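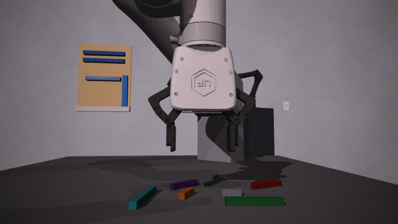 Visitors to the Grerix open day on July 21, 2021 spent much of the morning in the simulation room, where Dilani Wijesinghe leads the work on block handling. She spoke with the Eturau newsletter between two public sessions.

Ms. Wijesinghe explained that each trial is run in simulation before the laboratory arm is scheduled. "The blocks differ in color and in length, and they lie at different angles," she said. "A long green one and a short orange one ask for different decisions about where the fingers should close."

Asked why the arm begins with its gripper open and well above the table, she described it as a house rule. "We start high. It gives the planner room to choose an approach, and visitors can follow the motion from the beginning."

Each session lasted 40 minutes, with time set aside for questions. Several guests wished to know whether shadows trouble the system. Ms. Wijesinghe replied that the lighting is varied on purpose between trials. "We would like the arm to do the same job on a dull afternoon," she said.

Her colleague Asanka Mridha, who prepares the trials, said that school groups had asked the most detailed questions. "One student wanted to know what happens when two blocks touch. We are still working on that."

The simulation room will open to the public again in August. Groups may reserve a session through the Grerix front office.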